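How Do You Choose a Hand for a Robot?

An explainer for curious kids aged 8 to 12

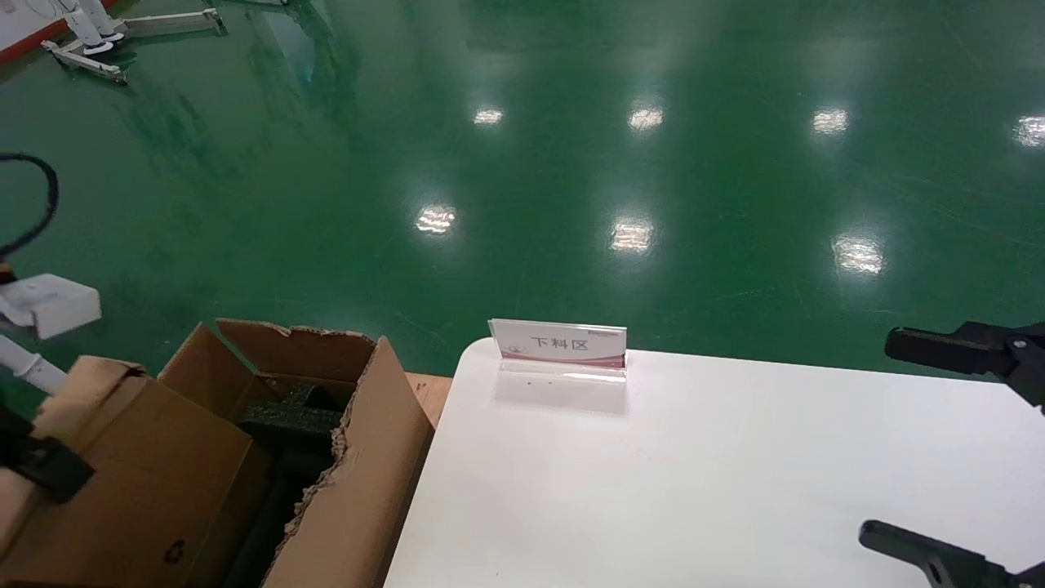 Have a look at your own hand for a moment. Go on, hold it up and give it a wiggle. You've got four fingers and a thumb, and without even thinking about it you can pick up a grape, squeeze a lemon, turn a page or scratch the dog behind the ears. You've been practising with that hand since you were a tiny baby, and you're so good at it now that you probably never stop to wonder how you do it.

Robots don't get hands for free like we do. Somebody has to choose one for them, bolt it on, and then spend a good long while finding out whether it was the right choice. The people who do this have a special word for a robot's hand. They call it a gripper, because gripping is its main job.

What does a gripper look like?

Lots of robot grippers don't look much like hands at all. One very common kind has just two fingers, and they're stiff and blocky, with no knuckles. The two fingers open wide, go one on each side of the thing they want, and then close. If you'd like to feel what that's like, hold your pointer finger and thumb out straight and try to pick up a pencil without bending either of them. It's harder than you'd think!

Other grippers have three fingers, which is handy for round things like balls and apples. Some have soft, squishy fingers made of rubbery stuff. And some have no fingers at all, only a suction cup, a bit like the ones that hold a sponge rack to the wall of the shower.

So which one is best? Well, that depends on what you want the robot to pick up, and that's why people run tests.

The great gripper try-out

Let's imagine we're working for a robot workshop called Kunlow. We've been asked to find a gripper for a robot with two arms, and its job will be to take things out of a cardboard box and put them down on a table. In a factory, the spot where things get put down often has its own sign, so that everybody (people included) knows what belongs there. You might see one that says 下料区, which is Chinese for "unloading area".

Two grippers have arrived for us to try. One is called the Getora, and it has two hard fingers. The other is called the Alance, and it has two soft ones. We can't just look at them and pick our favourite, even if the Alance does come in a nicer colour. We have to be fair.

Being fair means changing only one thing at a time. Same robot, same box, same table, same lights overhead. If we tried the Getora on a sunny morning with a small box, and then the Alance in the evening with a huge one, we'd never know whether the gripper made the difference or whether it was the box, or the light, or something else we hadn't thought of.

Then we choose our test objects. We'll use 6 of them: a tennis ball, a tin of soup, a woolly sock, a plastic cup, a pencil and a bag of rice. Each gripper gets lots of turns at each one, and every time we write down what happened. Did it pick the thing up? Did it drop it? Did it squash it? After 130 turns you'd be a bit tired of the sock, I should think, but a careful tester carries on and keeps writing neatly.

Why do so many turns? Because anybody can be lucky once. If you've ever thrown a scrunched-up piece of paper into a bin from the other side of the classroom, you'll know exactly what I mean.

Boxes are trickier than they look

You might guess that the hard part is holding on to the object. Often the hard part is getting to it in the first place. A cardboard box has flaps, and flaps stick up and get in the way. Sometimes they're torn and raggedy along the top, and a gripper can bump into them on its way in. There might be black foam inside as well, to stop things being knocked about on their journey, and then the fingers have to fit into the space between the foam and the thing they want.

A gripper with big chunky fingers might be wonderfully strong and still be too fat to squeeze in. A gripper with skinny fingers might slide in beautifully and then struggle with the bag of rice.

How does the robot know where things are?

With cameras, mostly. Some robots have a camera up where a head would be, looking down over both arms at once. That's a good spot for seeing the table and the boxes together, but there's a catch – when a gripper reaches into a box, it can hide the very thing it's reaching for. Try it yourself by looking straight down at your hand as you pick up a coin. See how your fingers cover the coin just when you need to see it? Some testers add a second camera near the robot's wrist to help with this.

Light can be a nuisance too. A shiny floor works a bit like a mirror, and the lamps on the ceiling show up in it as bright white patches. You and I know those are only reflections. A robot's computer has to learn that, sometimes by being shown a great many pictures. A project called Steinarsdóttir might collect 3,000 of them before it even starts!

Try it at home

You'll need a pair of kitchen tongs, two wooden spoons, an empty cardboard box and a few things that won't break. Put the things in the box and leave the flaps standing up. Now move everything to the table using only the tongs, and have 3 goes at each object. Write down your results, put it all back, and do it again with a wooden spoon in each hand.

Which was better for the round things? Which was better for the floppy things? If you're feeling brave, try it with one eye closed.

Words to remember

Gripper: the part of a robot that holds things.
Fair test: a test where you change only one thing and keep the rest the same.
Controller: the computer that tells the arm and the gripper when to move.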